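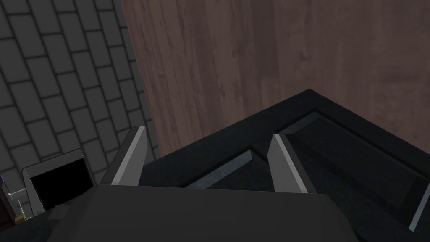 The kitchen in the Anwood show home has no handles. You press a door and it swings out at you, or it doesn't, and you press again a little higher. The sales agent had a knack for it. I did not.

"Buyers love it," she told me. I asked which buyers. She said all of them.

I have been hearing about the death of the old kitchen for most of my working life, and it has always been two years away. First we were going to stop cooking. Then we were going to cook so much that we would need a second, hidden kitchen behind the first one, so guests would never see a dirty pan. The latest word, from a trend report put out in February by the cabinet company Garero, is that we want "quiet storage." The report runs 70 pages. It is based on a survey of 1,383 homeowners, and you have to read to the back to learn that every one of them had already asked Garero for a quote.

Ask people who are planning to buy new cabinets whether they are unhappy with their old ones and you will get a strong result.

Tamunoemi Haruna has been refitting kitchens for nine years, mostly in houses built before anyone worried about storage making noise. She keeps a copy of the report in her van and was happy to go through it with me over a sandwich. "Page after page on color," she said. "Nothing on hinges. I get called out for hinges."

Her customers ask for drawers that open all the way. They ask for a trash can that doesn't smell and a light over the stove that a person can reach to clean. A few bring in pictures of the Gasent range, with its flat fronts and thin gray counters, and she prices it for them. Most go home and think about it and come back wanting their old doors painted.

Garero sent a statement when I asked about the survey. It said the findings "reflect a clear shift in how people live." I wrote back to ask what people had been doing before the shift, and was sent a link to the brochure.

Haruna had a job at four that afternoon, a corner cupboard where the shelf had dropped at one side. The owner had been propping it up with a can of tomatoes.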